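Thursday, November 4, 2021
Cell 2, Stustdale, hand gripper pair and marker tracking

Started at the bench with the left gripper. Complaint from yesterday's shift was that the left track jumps when the hand is close to the front edge of the table. Right one has been fine since the August rebuild.

First thing checked was the marker plate. Took it off, cleaned both faces, looked for cracks at the screw holes. None. One screw was a quarter turn loose. Put it back with a drop of the weak thread lock, not the strong stuff, as we need to get these off again. Let it sit through coffee.

Ran the static check after that. Gripper clamped in the fixture, record 100 frames, look at the spread. Before: worst jump on the left was well over a millimeter. After tightening: under half. The right gripper gave the same numbers as last month. So part of it was the screw, but there was still a jump every so often when I moved the cable by hand.

Cable next. The left one hangs down past the front of the table and its weight pulls on the back of the gripper. With the hand low, the pull comes from a different side than with the hand high, and the plate shifts a little. Opened the back shell. The strain relief (Farah clip, the small one) had lost its grip on the jacket and the cable could slide in and out by a few millimeters. The connector was taking the load. Swapped the clip for a new one from the drawer, which leaves two. Please order more. Checked the pins while it was open, all straight, no green on them.

Right gripper: same clip, still tight. Left it alone. Its cable goes over the forearm and that seems kinder to it.

Finger travel after closing up. Encoder counts from full open to full closed:

Left 391, last entry in the book was 391
Right 184 at first, which is plainly wrong

Did the right one again and got 184 again. Pulled the finger cover and found a crumb of foam stuck in the slide at about half travel. Tweezers, then a wipe with a dry cloth. Full range came back. No grease, the Eltton slides are meant to run dry and grease is how we lost the first pair. Add the slide to the Monday check, it takes a minute.

Then the table. Wanted a real task to try it on before handing the cell back, so I used the usual one: left gripper open and waiting, right gripper closes on the middle of the pink bone and puts it in the green woven basket. The bone is a good test piece. The shaft is thinner than the ends, so if the fingers close off center it rolls up onto a knob and you see it right away in the width reading. 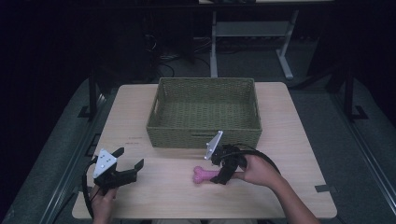

Start with both plates in view of the tracker for a few seconds before touching anything. I skipped that on the first two runs and the left pose came in late both times. Third run on, no trouble. In all I did 71 runs before lunch and threw out the first two. No jumps on the left above the limit. Three short dropouts on the right, all of them when I rolled my wrist far over to get down into the basket. The other shift wrote under my note on the board that dropouts at the basket wall are old news, and that they went away for them when the basket was moved a hand's width toward the front of the table. They also want it known that the limit in the config is too tight for a plate on a hand-held unit and ought to be doubled before anyone swaps more parts.

I tried the first part. Basket forward, ten more runs, one dropout. Better, though I would not call it gone. The basket then sits close to where the bone starts, and the right gripper has less room to come down. I put it back where it was for now. If we do want it forward, the start position of the bone has to move too and that means a new line in the task sheet.

On the limit I don't agree. With the old limit the loose screw showed up within a day. With double, we'd have recorded on it for a week. Leaving it as is until we have talked.

Tracker calibration: ran the wand once around the cell, residual normal. The posts had not been bumped. The clamp on the left post is a bit soft when you push it by hand, but it holds its mark. I put a pencil line across the joint so we can tell if it creeps.

Also redid the zip ties on the loose cables on the floor by the back of the cell. Used the hook and loop straps this time, cut ties leave sharp ends.

Iseck asked for the service log in their new form. Filled in the clip swap and the slide cleaning, left the part number for the clip blank until the order comes in with a label.

Open points:
Order strain relief clips, at least six
Second opinion on the left post clamp
Decide basket position, then update the task sheet
Talk about the jump limit with the other shift
Static check on the left gripper again tomorrow morning, cold, before the first run

Cell handed back at 3:40. Grippers on the rack, left one has blue tape on the handle until the recheck is done.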